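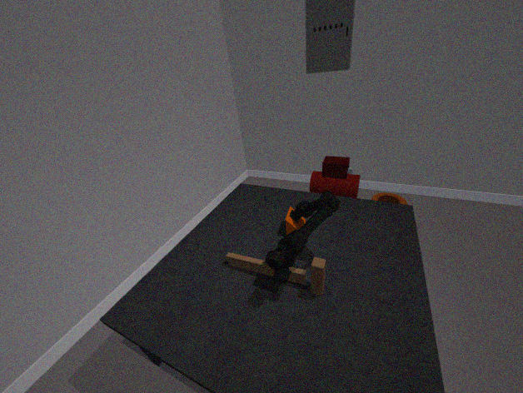 1/ Sim arm faults, part 1: the stop that didn't stop

Short thread on a fault from our September runs at Skevik. The task is simple: the arm works near a long wooden bar and an upright block on a black table. The e-stop logic is the same code we ship to the real cell, so a fault in sim counts as a fault.

2/ Symptom. Stop command sent, controller reports "stopped", elbow keeps moving for 61 ms. No error raised. The state flag flipped at the request and did not wait for joint velocity to reach zero.

3/ Frequency: 5 runs out of 32. Low enough that the first two got filed as logging jitter. I filed them. Wrong call.

4/ What the five had in common: all were stopped during the fold-back, with the forearm coming down toward the table. Gravity adds to the motion there. The brake model takes longer to bite, and the flag is already set by then.

5/ Why it matters outside sim. Our gate interlock reads that flag. Flag says stopped, gate unlocks, arm is still traveling. The distance is small. It is also the distance between the tool and somebody's hand.

6/ Rajeshwari Shetty found the cause. The stop handler was moved to a different thread when we merged the Warrier planner. The velocity check stayed on the old thread and read a cached value. On slow moves the cached value was close enough to zero to pass.

7/ First fix: add a delay before setting the flag. Rejected. A delay tuned to one payload is wrong for the next one.

8/ Second fix: flag is set only after all joints read under threshold for 2 consecutive cycles, values read fresh. If that does not happen inside the time limit, it raises a fault and the gate stays locked.

9/ Reran the same 32 starts with the same seeds. No early flags. That covers the poses we know about. Mohandas Chettiar is writing a sweep over the full elbow range with payload as a variable, and I would wait for it before calling this closed.

10/ The real cell at Mandville has been on reduced speed since the fault was confirmed. It stays there until the sweep passes and someone puts a meter on the physical brake - the sim brake curve came from a data sheet.

11/ If you run the Nultance build with the merged planner, check which thread owns your velocity read. Log the flag time and the last nonzero joint velocity side by side. If the flag comes first, you have this.

12/ Part 2 will cover the restart path. It has its own problem with stale targets.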